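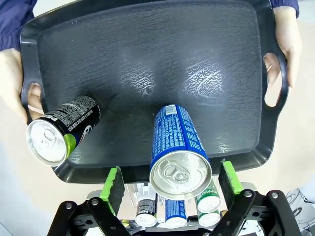

Kanchan Pal wrote to me that the Dornham wage tracker is fine until you want to compare two regions, and then it falls apart. I have used it for five months and I agree with half of that.

Dornham is a paid online service that puts pay data next to consumer prices. A single seat costs $93 a year. You pick an industry and a region, and it draws nominal pay, real pay and a price index on one chart. Setup took me 6 minutes.

The charts are clear and they load fast. Exports to a spreadsheet work well, up to 150 rows at a time — more than that and you have to split the job. The notes on seasonal adjustment are better than I expected at this price.

Regional comparison is the weak spot. Each region keeps its own base year unless you reset it by hand, so two lines can look far apart when they are close. The reset is under Display, where I would not have looked for it. Once it is set, the comparison is usable.

The October update added hours worked. It did not add benefits, and I still get those elsewhere.

I would renew the single seat. I would not pay for the team plan until the base year problem is fixed.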